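Subject: Re: [gripper-ml] 左手グリッパーの開閉値が途中で固まる件

みなさん、おつかれさまです。先月から騒いでいた「左だけ指が動いていないことになる」件、ようやく尻尾をつかんだので長めに書きます。まずは朝食テーブルのタスクの、右手側カメラの一枚を貼っておきますね。
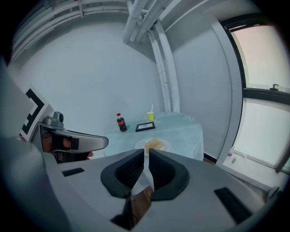
*右手側カメラから。左端にもう一台のグリッパーとマーカー、奥のテーブルにパンの皿、コーラ、黄色い紙コップ。*

前回のメールを読んでいない人もいると思うので、いただいた返信を引用しておきます。

> 左手の開閉値が固まるとのことですが、うちでも一度だけ似たことがありました。そのときは Plorer の同期がずれていて、片側のストリームだけ古いフレームを返し続けていました。ログ上は正常終了なので、あとから再生してみるまで気づけません。
>
> 確認してほしいのは次のあたりです。
>
> - 左右の時刻差が録画の途中で広がっていないか
> - 固まった区間で、映像のほうは動いているか
> - 指のガタ、ネジのゆるみ
>
> 特に二つ目ですね。映像も一緒に止まっているなら同期、映像は動いているのに値だけ止まっているなら、別のところを疑ったほうがいいです。

これ、めちゃくちゃ助かりました! 二つ目の切り分けがなかったら、たぶん今も Plorer の設定ファイルとにらめっこしていたと思います(実際、丸二日はにらめっこしました……)。

で、結果です。映像は動いていました。指もちゃんと閉じたり開いたりしているのに、記録された開閉値だけがぴたっと一定になっている。つまり同期の線は消えました。左右の時刻差も見ましたが、最初から最後まできれいなものです。

そこで全部の記録を洗い直しました。対象は 788 本、そのうち開閉値がどこかで固まっていたのが 98 本。思ったより多くて、画面の前で変な声が出ました。しかも全部左手です。右手は一本もありません。

### 原因(たぶんこれ)

犯人は、左手のコントローラに入れていた Walczak のファームウェアでした。正確に言うと、ファームウェアそのものというより、エンコーダの読み取りに失敗したときのふるまいです。読み取りが続けて 4 回失敗すると、エラーを返さずに「最後に読めた値」をずっと返し続けるんです。上位側から見ると通信は生きているし、値もそれらしい。だから誰にも警告が出ない。うーん、親切のつもりなんでしょうけど、これは困ります。

じゃあなぜ左だけ読み取りに失敗するのか。ばらしてみたら、エンコーダのケーブルがコネクタのすぐ手前で弱っていました。手首をひねると導通が切れたり戻ったりします。テスターを当てながらぐりぐり動かして、音がピッ……ピッ、と途切れたときの嬉しさといったら! いや、故障なので喜んでいる場合ではないんですが。

ケーブルの取り回しが左右で違っていたのも効いていそうです。右は前に Jernex の保護チューブに換えてあって、左は最初のまま。換えたときに「左も近いうちに」とメモを残した覚えがあります。そのメモは工具箱の底から出てきました。

### ちょっと怖かった話

データが汚れただけなら、まあ捨てればいいんです。ぞっとしたのは再生のほうでした。

固まった記録の一本、422 番を、気づかないまま Clernik のアームで再生していたんですね。コップをつかみにいくところで、開閉値が「半開き」のまま。アームは握っているつもりもなく、そのままコップを横に押していって、最後はテーブルの縁から落としました。空の紙コップだったので床に転がっただけで済みましたが、これが皿だったり、中身の入ったボトルだったりしたらと思うと、笑えません。手を伸ばして支えようとした自分もよくなかったです。動いているアームの横に手を出すのは、どんな理由でもだめですね。次からは迷わず停止ボタンにします。

あと、力の監視が働かなかったのも気になっています。コップが軽すぎてしきい値まで届かなかったようです。しきい値を下げると今度は皿に触れただけで止まってしまうので、ここはまだ悩み中。うまい設定をお持ちの方、ぜひ教えてください。

### とりあえずやったこと

- 左手のケーブルを交換して、保護チューブもつけた
- ファームウェアの「最後の値を返す」動作を切り、失敗時は欠損値を返すようにした
- 記録を保存するとき、映像から推定した指の開きと開閉値を比べるチェックを足した
- 固まった区間のある記録は別フォルダに移し、再生できないようにした
- 再生中はテーブルの手前に人が立たない。停止ボタンは片手の届くところに置く

三つ目のチェックは雑です。指の先端が画面の暗いところに入ると推定がぶれて、正常な記録まで引っかけます。それでも固まりっぱなしのものは今のところ取りこぼしていないので、しばらくこれで回します。スクリプトは片付けてから共有フォルダに置きますね。今のままだとコメントが愚痴だらけで、ちょっとお見せできません(笑)

### みなさんにお願い

Walczak のコントローラを使っている方は、手元の記録で開閉値が長く一定になっている区間がないか見てみてください。持ったまま運ぶ動作だと一定なのが普通なので、紛らわしいです。うちでは、小数点以下の最後の桁までまったく同じ値が続いているかどうかで分けました。本物のセンサーなら、じっと握っていても末尾の桁は少し揺れます。揺れがぜんぜんなければ、あやしいです。

あと、ケーブルは手首をひねった姿勢で確認するのがおすすめです。まっすぐのまま測って「導通よし!」とやったのが私で、そのせいで一週間よけいにかかりました。

Walczak のサポートにも同じ内容を送ってあります。返事が来たらこのスレッドに流します。それまでに似た症状を見つけた方がいたら、ファームウェアの版と、左右どちらで出たかだけでも書いてもらえると嬉しいです。

左手担当より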